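Equipment log, personal
2024-05-01

Budget closes this month and I still have three open lines: grippers, finger pads, spare mounting parts. Milovan Radulović wants one figure per line by tonight, without footnotes. I am writing the footnotes in this diary instead.

Spent the morning on the kitchen task, table clearing with the hand-held unit. The point was to settle what opening width and pad type to specify in the order. Flona quotes a standard jaw and a wide jaw. The wide jaw costs more and has a longer lead time. I had assumed we needed it for everything in a kitchen.
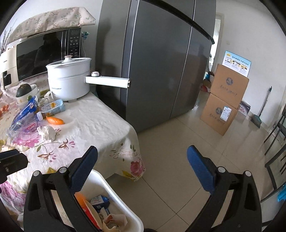 4 min read

Went through the table by object class. Carrot: easy for width, awkward for orientation, because it lies on cloth and the cloth slides with it. Juice carton on its side: well within the standard jaw. Crumpled tissue: width is irrelevant, pad texture decides it. The pumpkin in the white bowl is the only thing that argues for the wide jaw, and the task sheet does not ask for it to be moved. I crossed the wide jaw off for this site and left it as an option for October.

The tablecloth is a planning item too. It hangs over the front corner, directly above the bin, so any approach from the front has to clear the fold. Tested a low path and a high path on paper. The high path adds travel, but I would sooner budget for time than for a person straightening cloth between runs.

Pads. The textured blue ones are the part I expect to reorder most. Grakeck sells them by the pair at 107, Vondráček only in a box at 228, with three pairs in the box. The box is the better price per pair by a clear margin. Krum Nedeljković objects that a box ties us to one texture before we have wear data. He is right about the data. He is wrong about the cost, as a single extra pair from Grakeck comes close to half the box. I put in for the box and wrote his objection on the request so that he can find it later.

Also asked Siritz for a quote on mounting brackets and screws. They replied with a catalog. I sent the part numbers again and asked for a total including shipping.

Second round was for the waste sort, which has its own line in the plan under consumables. Light packaging is where the standard pads will either justify themselves or not.
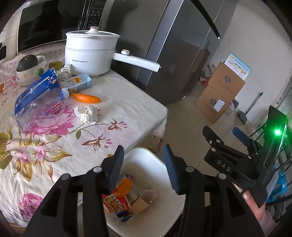 Consumables and waste items

List for the purchasing sheet, copied here so I don't rebuild it from memory:

Noodle wrappers. Thin film, printed, slippery by nature. Need a stock of identical ones if results are to be compared. Cheap.

Plastic bottles, crumpled. The one with the pink label lay across the blue carton, so the two count as a stacked case and need their own row in the plan. Bottles must be crushed by hand to a similar shape. Labor, no purchase.

Small drink cartons. Buy by the tray.

Peel and cardboard scraps. No budget. Peel has to be fresh each day, and somebody has to put it on the shopping list.

Bin. White plastic, on the floor below the table edge. The rim height matters more than I had written down. If the second site uses a taller bin, the release height changes and so does the approach. Added one matching bin per site so this stops being a variable.

Not buying: a second table, new cloths, anything for the refrigerator. Doors are a separate project and I refuse to let them into this sheet. Milovan asked twice.

Still open: whether to hold a complete spare gripper or only the linkage parts. A spare unit protects the schedule. Parts protect the budget, provided Krum has the hours to fit them. He says he does. I entered parts only, with a note to revisit in October when the wide jaw comes up again.

Sent the sheet to Milovan. Siritz total still missing, so that cell is blank.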